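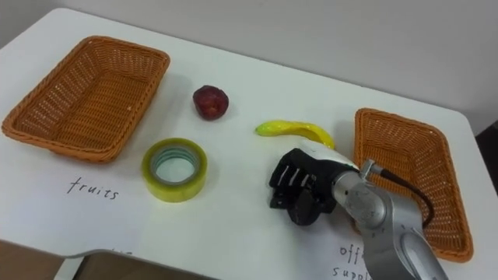
*Two wicker baskets and a red fruit on a white table.*

# Skerside Responses Corpus

Version of 21/02/2026. Replaces the November release.

The corpus holds 628 published responses to 28 essays on religion and public life. All of them ran in *Grernico*, a quarterly that prints a long lead essay and then invites clergy, academics and lay writers to answer it. Texts are in English. Hebrew and Yiddish terms are kept in the transliteration the magazine used.

## Files

- `essays.tsv`: essay ID, title, issue, word count
- `responses.tsv`: response ID, essay ID, full text
- `stance.tsv`: one row per response per annotator
- `joseph/`: scripts that rebuild the tables from the page scans

## Stance labels

Each response was read by two annotators in Zindasow and given one of five labels: `agree`, `agree_in_part`, `disagree`, `reframes`, `off_topic`. Disagreements between annotators are kept as they stand. There is no adjudicated column.

`reframes` covers responses that accept the essay's question but move it to other ground, such as from party politics to synagogue schooling. It is the label annotators split on most often. 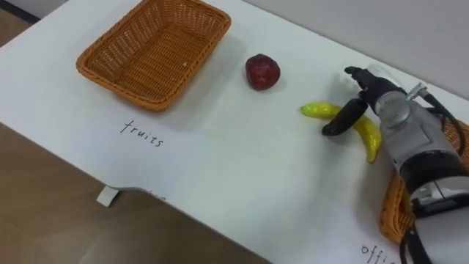 Keerthana Kandasamy has objected that `reframes` hides a good deal of plain disagreement, as invited writers tend to be polite to the essayist and change the subject where they would otherwise say no. She would fold it into `disagree` for any work on polarization. The label stays in this release. Users who want her version can run `joseph/merge_labels.py --fold reframes`.

## Known gaps

- Letters to the editor are excluded, including those longer than the commissioned replies.
- Footnotes are dropped from the response text.
- Contributor denomination is not recorded. Do not infer it from titles such as "Rabbi" or "Dr."

## Use

Research and teaching only. Cite the response ID when quoting.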